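# Keltberg Robotics Club - Frequently Asked Questions

*Last updated 30 October 2024*

**Who can join?**

Anyone in years 9 to 12. You don't need to have coded before, and you don't need to own a soldering iron (we have plenty, and most of them even heat up). About half of each new group has never touched a motor controller, and they're usually the ones arguing about gear ratios by the end of first term!

**What are you working on this year?**

Card sorting! Each team programs a robotic hand to pick a card up between the thumb and fingers, hold it without bending it, and put it in the right compartment of a divided cardboard box. It sounds easy until you try it. Cards are thin and slippery, and the old worn ones don't look much like the clean ones any more - the colours fade and the software gets confused.

**Where do the cards come from?**

Mostly from members' cupboards and op shops. We have 942 in the practice set at the moment, all numbered on a spreadsheet so teams can compare results. If you have a tin of old picture cards at home, bring it along. Scuffed is fine.

**Do we build the hand ourselves?**

Not in your first year. New members start with grip and placement on the club's gear, and second-years can join the Rultus group, who design their own fingers from scratch and break them with great enthusiasm. You'll still learn how the linkages and pin joints work, and you'll be tightening things before long.

**What programming language do you use?**

Python for nearly everything. The Aitken team writes some C++ for the motor side and is always happy to show people around the code.

**Is there a competition?**

Yes - the Stomen Sort-Off, in March. Teams get a shuffled stack and a time limit. Points come off for dropped cards, creased corners and anything that lands in the wrong slot. Our best score so far is 2,005, and we really want to beat it.

**How much practice does a team get?**

Heaps. Last season the club logged some 2,739 pick attempts, and every one of them went into the shared log, including the awful ones. The awful ones are the most useful when you're tuning grip force, so please don't delete them.

**Can parents and friends watch?**

Of course. Open sessions are on the club calendar, and visitors are welcome to shuffle the stack for us. Please stay outside the taped line while a robot is running.

**What should I bring?**

Closed shoes, a laptop if you've got one, a hair tie if you need it, and a snack. 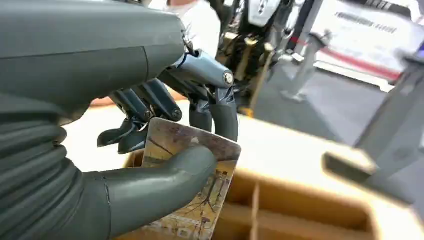

One parent wrote in to ask whether younger kids could have a go at the sorting too, adding that her daughter had been practising with kitchen tongs and a deck of cards all weekend and was getting pretty good at the corners.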